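Part 2: Oiling and looking after your board

If you've come straight from Part 1, your Tosero board is unpacked, you've peeled off the sticker and you're wondering why I keep going on about oil. Fair enough. I've sold boards out of the Unville shop for 10 years, and the ones that come back to me split or furry have nearly always gone thirsty. A bit of care in the first week saves a lot of sanding later on.

What you'll need

A bottle of food-grade mineral oil (the chemist has it, usually near the laxatives, don't be embarrassed), a couple of old cotton tea towels, dish soap, and somewhere to leave the board overnight where the kids won't grab it for toast.

CAUTION: Please don't use olive, canola or any other cooking oil. They go off inside the board and the smell gets into your sandwiches. I did it once with a lovely Kwiatkowski board and never got the pong out.

First oiling

1. Wash the board on both faces with warm water and a small squirt of soap. Rinse quickly. No soaking!

2. Dry it with a tea towel, then stand it on its edge overnight. It'll feel dry long before it is.

3. Pour a puddle of oil in the middle, bigger than you think you need, and work it outward with a folded cloth. Go with the grain.

4. Do the edges and the ends. The ends drink more than anywhere else, so go over them twice.

5. If your model has a groove, push the cloth along it with a fingertip. Oil loves to pool in there, so mop up whatever's left sitting.

6. Flip it and do the other face. People skip this one, the board cups, and then I get a phone call.

7. Leave it standing overnight again and wipe off anything tacky in the morning.

Repeat steps 3 to 7 the next night. That's 2 coats, and it's enough for most kitchens. If you're up in the dry country near Turnmont, give it one more — my mate Lech Stępień runs a café out there and his boards soak it up like nothing I've ever seen.

NOTE: Oily cloths go flat on the line to dry before they go in the bin. Don't leave them scrunched up.

Keeping it going
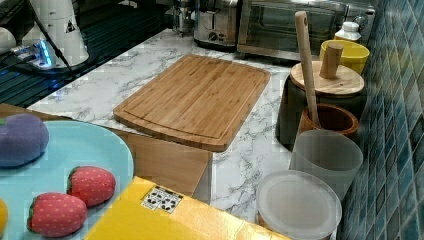

Angus Halliday

Bamboo boards get the same oil as the timber ones, only less of it. The surface is harder and tighter, so the second coat will sit there looking at you for a while. Wipe it back after an hour and don't fuss.

After that I re-oil every 28 days, mostly because it's easy to put in the phone. You can go by feel if you'd rather: flick a few drops of water on, and if they bead up you're right for now. If they sink in and leave a dark spot, get the bottle out.

Day to day:

8. Rinse and dry straight after use, both faces, even if you only cut on one.

9. For onion or garlic, rub with half a lemon and coarse salt, leave it five minutes, then rinse.

10. Store it on edge with air on both sides.

CAUTION: Never in the dishwasher, never in the microwave, and keep it off a warm hotplate. The warranty doesn't cover any of those, sorry.

Scratches and raised fuzz are covered in Part 3, along with which sandpaper to buy. For a replacement set of rubber feet, quote part 562 when you write to the shop.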